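The white shelf, before it all goes to Grerdale

Anyone who has been to the flat knows the white shelf. It's the long one opposite the window, and over the years it has filled up with white things – jugs, pots, bowls, odd bits of lamp, tall things, squat things, things I bought because they were white and cost hardly anything. I never set out to collect them! I bought one jug from the Saengthong shop the summer I moved in, put it on the shelf, and then anything coloured looked wrong next to it.

Now the shelf is coming down. I'm moving to Grerdale in September and the new place has a sloping ceiling in the room where it would have gone, so I've had to decide what comes with me and what gets handed round. There were 24 pieces on it when I started (I did have to count for the moving list, and was a bit shocked). I haven't put every one on this page, just the ones people have asked about, plus a few I like too much to leave out.

The Saengthong jug
First in and staying. It has a chip on the foot that I did myself with a tap, and it pours down its own front however carefully you tip it, so it has only ever had wooden spoons in it. Wrapped in two tea towels and going in the car with me.

Three nesting bowls
The biggest is the one everybody has eaten crisps out of. The smallest lived in the bathroom for a while with hair grips in it, then came back. Ratree Rungrueang has asked for these and she can have them, as long as they stay together.

The Liveo storage jar
I bought this for flour without measuring how much flour I keep. It holds a bag and a bit, which is the most annoying size a jar can be. The lid is good and tight though. Going to Đức Ngô for his coffee, and I've warned him about the flour in the rim that I have never managed to get out.

Milk bottle vase
A charity shop find, 90p, with the sticker still on the bottom. One tulip and it looks lovely, two tulips and it falls over. Keeping.

The soup tureen with no lid
I had the lid for years and used it upside down under a plant in the kitchen, then left it out on the balcony over a cold winter. The bottom half is enormous. It takes up the same space in a box as all my shoes. I've gone back and forth on this one and the answer this morning is that it goes to Nuanchan Boonyarit, who has dinner parties and will put bread in it.

Egg cups, mixed
None of them match and one is probably a candle holder. I'm keeping the one with the wide foot and letting the rest go in the box by the front door. Help yourself if you're passing!

The Jaketti lamp base
No shade, no bulb, and the flex was cut off before it got to me. I always meant to have it rewired and it has stood at the end of the shelf being a sort of column instead. Jaruwan Rattanakul knows someone who does lamps and has promised to get it going again, so off it goes to her. If it ends up looking marvellous I shall want to visit it.

Butter dish
Used every day, so really it only counts as a shelf piece at weekends when I tidied up. Coming with me in the kitchen box, wrapped with the pans.

Pair of candlesticks
Slightly different heights. I put a folded bit of card under the short one for years and then stopped bothering. Siriporn Kaewsai gave me these when I moved in, and when I asked if she'd like them back she was quite cross with me, so they're coming to Grerdale.

The planter
Still had a dead fern in it when I lifted it down. Sorry, fern. I've given the pot a good scrub and it's going out on the new back step, where I might do better with something that doesn't need watering.

The tall tapered one
Everyone's favourite for some reason, and the hardest to pack. It's all smooth matt white, in two sections, one above the other – the bottom part spreads out into a broad round base and the top part gets narrower as it goes up, with a thin dark line where the two meet. I love the way light from one side turns it pale grey down the other. I've been asked what it's for so many times, and my answer has always been that it's for the left-hand end of the shelf. It's coming with me. I've got a long box for it, plenty of scrunched paper for the bottom and an old pillowcase to go round the outside.

A few practical bits, for those of you who've been messaging. If your name is next to something, please come and get it before the van is booked in, evenings after six are best, and bring your own bag as I've used every one I own. The moving firm charges by the box, and I would much sooner pay for books. Anything left over is going to the charity shop on the corner where half of it came from in the first place.

The shelf itself is a plain long board on 2 brackets, painted more times than I can remember. Đức has offered to take it down for me, and I've bought filler for the holes and a small tin of the wall colour, which I'm fairly sure is the right one. I'll dab a bit on behind the door first. 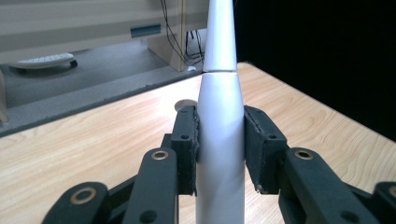 If the colour's wrong I'll be doing the whole wall, so any offers of help with a roller would be very welcome, and I'll make lunch – there'll be bowls of some sort, even if they've got to be borrowed back from Ratree.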